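Do You Need a Bag for Every Sock?

Mesh laundry bags have been getting a lot of love in the Clatville neighborhood group since May, and three of you have written in to ask whether they're worth the money. The short version is that one or two probably are. The long version is that I went through the claims, did a few weeks of washing, and came out less impressed than the people selling them would like.

The pitch goes like this. You sort your delicates into separate white net bags, zip them up, and everything comes out of the machine looking like it did in the store. Mulness sells a set of 5 and suggests you'll want a second set. Lasero goes further and says on the packaging that its bags "extend garment life by up to 300 percent." Up to. I wrote to ask what garment, compared with what, and washed how many times. The reply thanked me for my interest in fabric care.
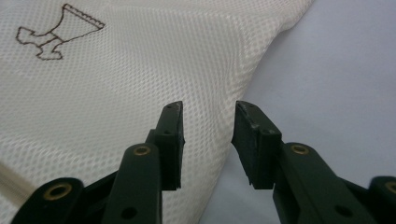 Mesh works on a pretty simple idea, and it's an old one. Water and soap go through, hooks and straps stay in. How well it does that depends on the weave and the closure, and very little on anything printed on the box. Fine, regular openings like the diamond-shaped ones in the white mesh here are what I'd look for if you're washing anything with a bra hook, because a hook will go straight through the wide net some of the cheap bags are made of. The little brown outline drawing in the corner does nothing for your sweaters, though I admit a plain white net could use something to look at. Feel the fabric before you buy if the store lets you. If you can push a pencil tip through without trying, put it back.

Now for what they don't do. They don't make a hot wash gentle. A wool sweater in a bag at the wrong temperature is still going to shrink, and you'll have a small sweater in a clean bag. They don't stop colors from running either, as I proved with a red scarf and a pillowcase I used to like. And they don't get things cleaner. If you stuff a bag full, the clothes in the middle hardly move, and I pulled out more than one gym shirt that still smelled like the gym. Half full is the most I'd go.

Sebastian Munteanu, who has run the laundromat on the corner for years, is kinder about them than I am. He likes them for baby socks and for anything with long ties - apron strings in particular, which he says he has cut out of more tangles than he cares to remember. He doesn't bother with them for T-shirts or jeans. He also told me to close the zipper all the way and tuck the pull under its little elastic cover if there is one, and that did stop the bags from creeping open on me.

Then there's the fancy end. Sveinbjörnsson has a "garment care system" with some 319 combinations of bag, divider and color tag, according to the catalog. I can't picture the household that needs it. I can picture the drawer it would end up in.

My own count has settled at 2 bags: a small one for socks and underwear, and a larger one for the couple of knits I'm willing to trust to the machine. Both are plain, both came from the discount bin, and both have held up so far. I'd skip any bag with a metal zipper pull that hangs loose, and anything scented. Dry them flat or hang them over the shower rail, and keep them out of the dryer unless the label says it's okay.

If you have a bag that has lasted you more than a few years, write in with the brand and what you wash in it. I'm especially curious about the Lasero ones, since somebody must have seen that 300 percent. Next month's question is dryer balls, and I'm already suspicious.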